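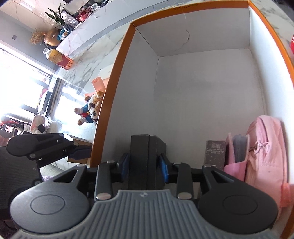 Switchboards should not take most of a year to arrive, a reader wrote to us after our May article on low-voltage equipment, and the makers ought to be asked why they do. We put the question to Clendix, which builds switchboards and panelboards at its plant in Skerna and has just finished moving its Avari line into a new hall there. The plant manager agreed to talk on the condition that the interview stay on production and leave pricing out of it.

12/09/2019

The manager accepted the reader's complaint without much argument. "He's right that it was too long. We were quoting dates last winter that I would not have wanted to hear as a customer. We had the orders, we had the people, and we had one building where everything had to pass through the same door."

The old building held sheet metal, busbar work, assembly and test. A section that failed test went back to assembly the way it came, and while it did, nothing else moved in that aisle. The new hall takes assembly and test for the Avari boards only. Metal and copper stay where they were.

The move was planned for a single shutdown and ended up being done in four stages. The manager said the single shutdown looked good on paper until the test department asked where the high-current set would go in the meantime. "It takes a while to bring that equipment up and get it checked. If you take it down, you ship nothing. So we bought a second set for the new hall, got it running, and then moved the lines over to it one at a time. It cost more. I would do it the same way again."

Avari boards are made in two main ratings, 2000 amps and 3000 amps. The larger one has been the bottleneck. Its copper is heavier and has to be bent on one press, and that press was also doing the work for service parts. Clendix has now put the service parts on a separate, smaller machine. According to the manager, that change did more for delivery dates than the building did, and it was made by moving a machine that had been standing in storage.

"People want to hear about the new hall, and it's a nice hall," the manager said. "But if you asked the assemblers what got better this year, they would tell you the copper shows up when the sheet says it will."

The company's plan for the coming year is 1080 sections across both ratings. We asked whether the plant could build more than that if orders came in. The manager said it could, with a second shift in test, but that hiring for test is slow. A new technician works alongside an experienced one for months before signing off a board alone, and there is no plan to shorten that.

Supply is the other half of the reader's question. Clendix buys its enclosures' gasket material, its insulators and most of its meters from outside. Breakers are chosen by the customer in many cases, and a late breaker holds up a finished board. The manager said that for a long time the sales office gave one date for the whole job, and the customer had no way of knowing whether the board was waiting on Clendix or on a part.

"Now the acknowledgment has two dates on it. One is ours and one is for whatever we're waiting on. Some customers don't like seeing it, because it tells them they picked the slow breaker. I still think they should see it."

Subramaniam, the distributor that handles Clendix products in the southern part of the territory, asked for the two dates before anyone else did and had them on its own paperwork for a trial period. The manager said the trial brought up a problem nobody at the plant had noticed. Drawings sent back for approval were being logged on the day somebody opened them, which could be a week after they came in. They are now logged on the day they arrive.

Approval drawings came up several times in the conversation. By the manager's account, an order that comes back with a clean set of drawings goes straight into the schedule. An order with changes goes back to engineering, and if the changes touch the bus arrangement, it loses its place. Contractors do not always know this. "They move a feeder from one section to another and think it's a small thing. Sometimes it is. Sometimes I have to take the copper drawing apart. Call us before you mark it up and we can tell you which one it is."

We asked about stock. Other makers keep standard sections on the shelf and configure them to order, and the reader had suggested Clendix do the same. The manager said it has been looked at twice. Empty frames are already kept in stock for the smaller rating. Going further would mean holding copper that might sit through a price change, and the company is not willing to do that yet.

Nothing will change for owners of boards built in the old hall. Serial records have been carried over, and replacement parts are still ordered through the same desk. Witness tests are open again after being suspended during the last stage of the move. Customers who had a witness test postponed have been offered new dates, and the manager said most have taken them. Visitors should use the east gate, as the old entrance is now for trucks only.

As for a date the reader could hold the company to, the manager would give one only for the smaller rating: a board with clean drawings and breakers on hand should leave Skerna ten weeks after approval. For the larger rating the answer was to ask again after the first full quarter in the new hall. "I have numbers, but they're from a few good weeks. I don't want to print those."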